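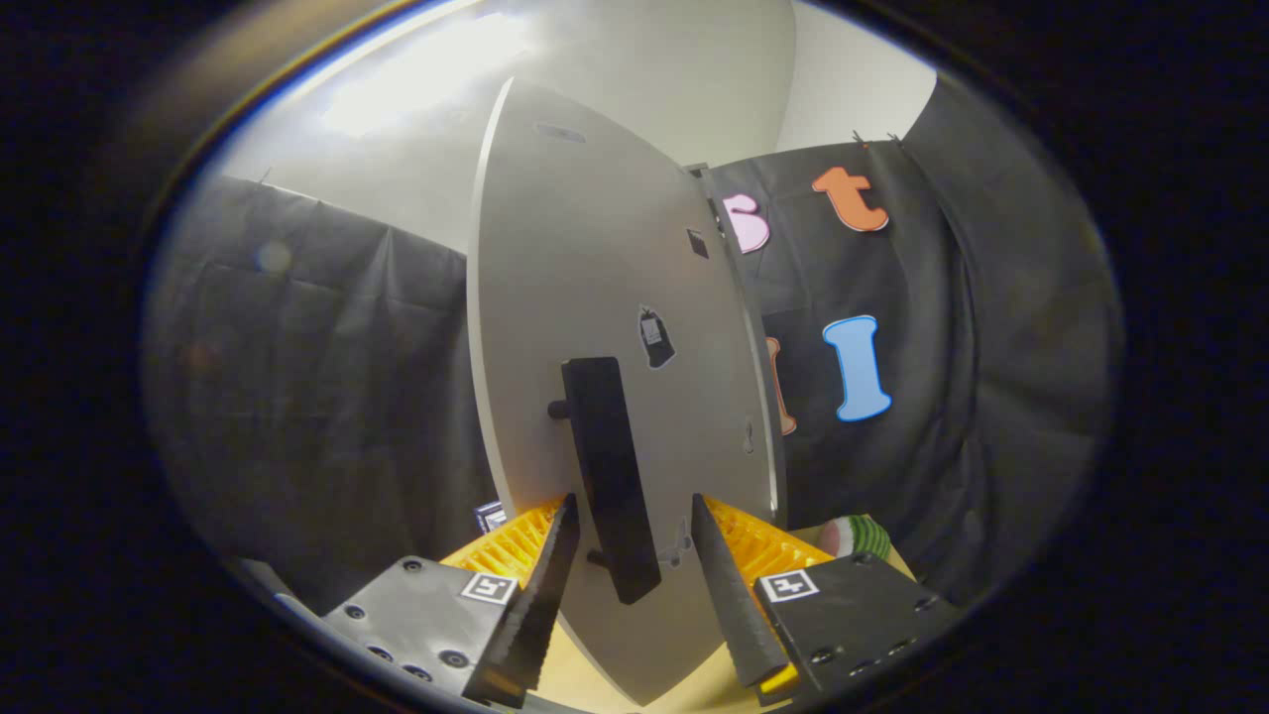
## 4. Removing and refitting the front panel

The Rutow 600 has one curved gray panel with a black handle. Take it off for cleaning or to reach the filter.

1. Switch the unit off and unplug it. Wait until the fan stops.
2. Hold the panel by its sides and pull the handle toward you.
3. Lift the panel straight up until the lower edge is free.
4. Wipe both faces with a damp cloth. Let the panel dry before you refit it.
5. Set the lower edge in first, then push the top in until it clicks.

**Note:** Leave the stickers in place – Rutow service will ask for the part number (1086) when you order a replacement.

**Caution:** Do not carry the unit by the panel handle. It is made to hold the weight of the panel only.

**Caution:** The unit runs on 115 V. Never plug it in with the panel off.

If the panel rattles after refitting, repeat steps 2 to 5.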